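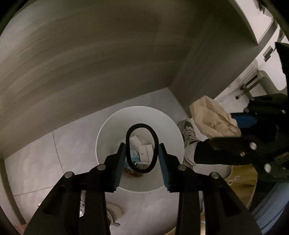

Round white bin on the gray tiled floor

Visiting the Sunari Temple: Your Questions

Do I need to book before I come?
No, you're welcome to walk in any day we are open, and we love it when people do! If you're bringing a group of 30 or more, though, please ring the Idotdale office a few days ahead so that we can set out enough cushions and find somebody to show you round.

When does the morning service begin?
At 7, and the doors open a little before that. Do come in quietly if you arrive late (plenty of us have done it) and take a place near the back.

What should I wear?
Anything modest and comfortable. Shoes come off at the step, so warm socks are a blessing in the colder months.

May I make an offering?
Of course. Flowers, fruit and incense are all gladly received, and Sadao Matsuda at the front desk will show you where they go. Please take any wrapping home with you or put it in a bin.

Is the Matei Hall open to visitors?
It is closed for floor repairs and opens again in July. Until then, evening chanting is in the Gelov Room, just across the courtyard.

Can I bring my children?
Please do! They are free to wander out to the garden whenever sitting still gets too much for them.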